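Open day at Clokbridge, October 15, 2024

Clokbridge opened its handling lab to visitors, 17 of us, and issued each with a lanyard and a rulebook. The rulebook was heavier than lunch.

Kobina Kwofie led the tour. His subject was good practice with hand-held grippers, which he takes as seriously as other men take cricket. Rule 16 says fingertips are to be checked before every session. Rule 17 says you sign to say you checked them. I asked who checks the signatures and was shown another form.

Fruit has its own page. Close gently, hold at the sides, leave the neighbours alone. The red apple is where beginners start, and the pomelo is for people with ambitions.
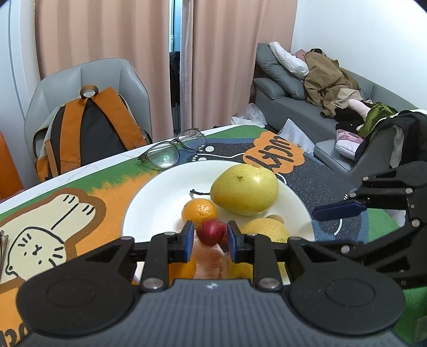

Getting there

Take the Stestden bus and get off at the second roundabout. Entry is free. Lucimara Quintana on the front desk wants the lanyard back and will follow you to the bus stop for it.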